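The Gindton open day, and what I learned about hum

The old telephone exchange at Gindton opens to the public once a year, in March, and I have now been enough times to have a favourite toilet (first floor, the one with the working lock). This year they had put the price up to £4 and taken away the free biscuit, and the queue had grown all the same. We stood in it for 35 minutes beside a man explaining copper wire to his dog.

The main hall is still given over to the Wasteck switching racks. They clatter beautifully if you ring one of the demonstration phones from another of the demonstration phones, and by eleven o'clock every child in the county was doing so. A sign asked visitors to limit calls to one minute. I heard a small girl order 80 pizzas.

Upstairs is quieter, and the better half of the visit if you like sound. The Tilahun room covers the years when the building was let to people making electronic music, on the grounds that the neighbours were already used to the noise. There are tapes to listen to, through headphones that smell of other people's hair, and a wall of pictures about controls and why there were always so many of them. 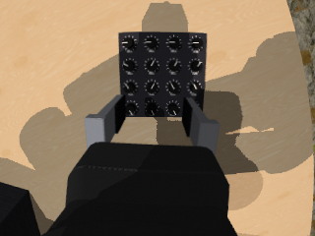
Black knobs, pale pointers: a panel from the controls display.

The talk at two was called "What Is Hum?" and ran well past its slot. Hum, I can report, is mostly the mains, and getting rid of it involves unplugging things one at a time until you are sitting in the dark. They played us a tone at 1000 cycles and asked who could hear it. All of us could. It went on for some while.

Lunch was at Kinen, the café across the yard, where the soup was leek and the bread was also, faintly, leek. Go before noon or bring a sandwich. The car park floods at the far end, so ignore the steward's cheerful waving and leave the car by the chapel. The shop still has tea towels from the year before last, at full price. I bought two.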